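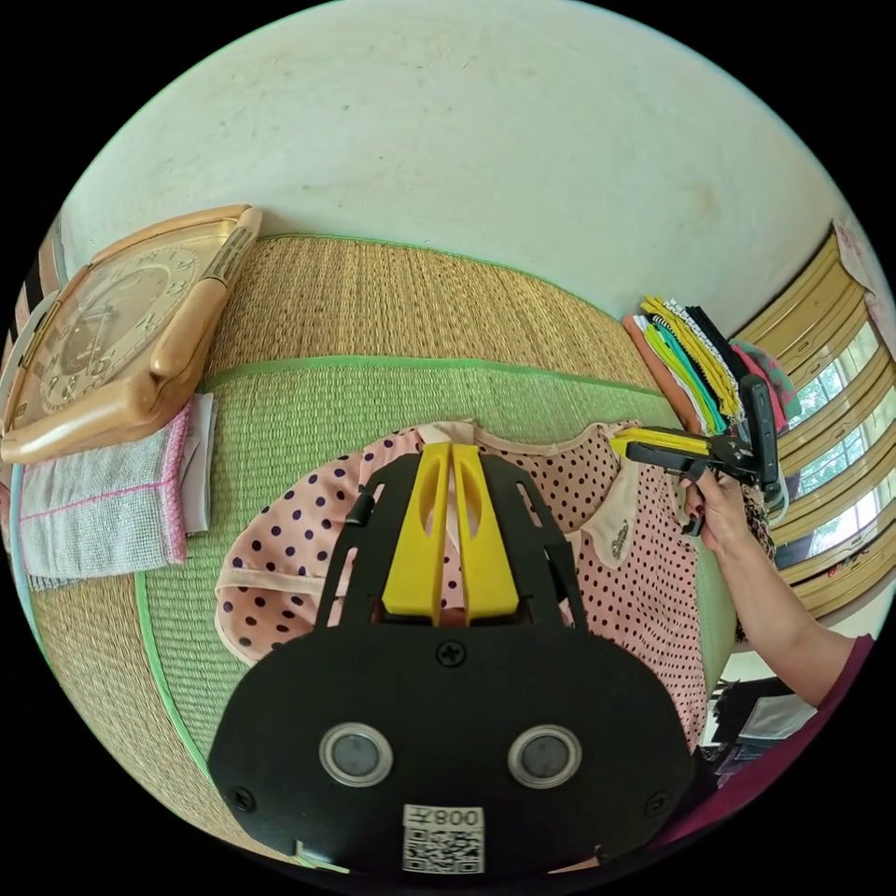 2020-05-26

Ironing and folding day, and I have been looking forward to it since breakfast! I decided to do the whole lot up on the bed this time, where there's space to spread out, and oh, it was so much nicer than hunching over the ironing board. I started with the pink one with the little dark purple polka dots, because I love it and because the collar always gives me trouble. It has that beige collar with the tiny decoration on it, and if you fold straight across it you get a crease that stays till January. So I laid the thing flat on the straw mat and used the green strip as my ruler. Line the garment up with the green and your folds come out straight, it's that easy. I can't believe I spent years folding in midair against my chest like my aunt in Travesholm.

The peach clock was up there with me too. I meant to give myself 15 minutes for the tops and then stop for tea, and of course I forgot the tea completely. Sleeves in, sides to the middle, bottom up to the collar, over once more. I tried the standing-up fold that Thulani Mofokeng swears by, and the thin things flop over (they just do, I don't care what he says) but the thicker cotton stands up beautifully. So now the drawer is half standing, half lying down, and I can see every single thing in it. I kept opening it to look.

Found along the way: one gray sock from the Flinstead trip, a button that belongs to nothing, and the receipt for the iron, 1,819, which made me gulp a second time. Still, it's a good iron. The old one spat brown water on everything white and I don't miss it one bit.

After that I got going on the bedroom. The blue cover stayed on the bed, with its little white embroidered flowers. It's fraying along the bottom edge and I keep saying I'll hem it. I have blue thread, I have needles, I have run out of excuses. Maybe a narrow band of cotton sewn over the whole edge, so I don't have to turn the frayed part under? I got quite excited about this and went through the scrap bag for a good long while. 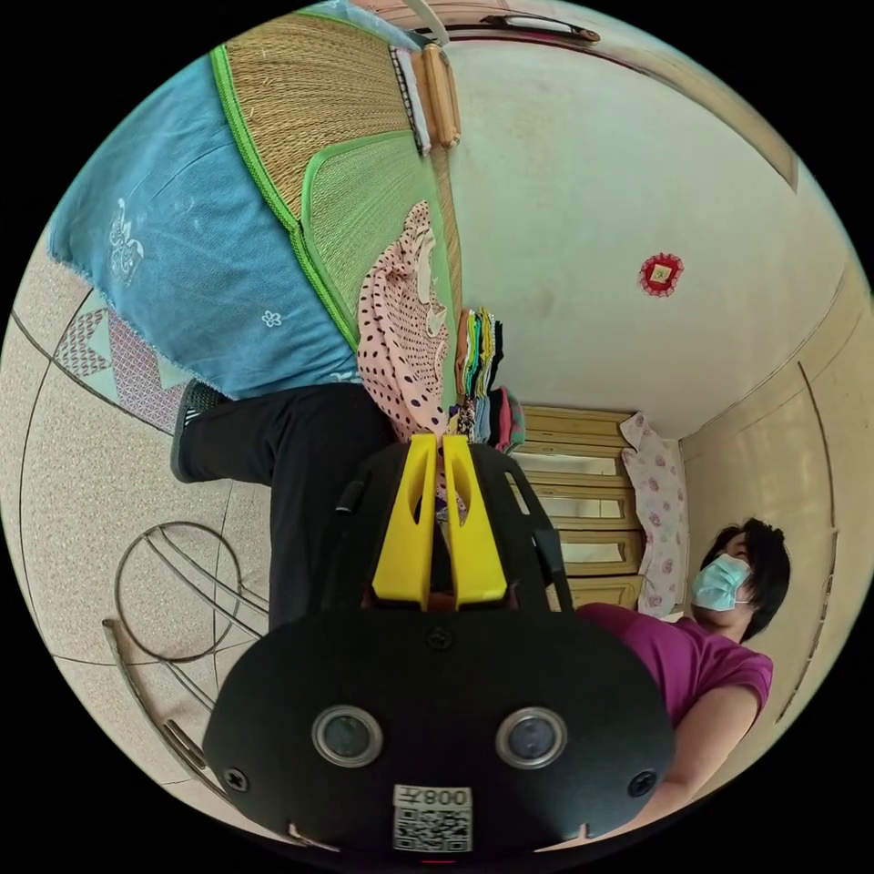

Gerrit Ntuli told me on the phone tonight that I should leave the fraying alone until the cover has been washed again, then trim it once and hem it the same day, or I'd only be sewing threads that want to come out anyway. Fine, that's sensible. Wash on Thursday, then. I'll pin it on the mat, along the green again, and see if I can get all the way down one side before supper. Must buy pins.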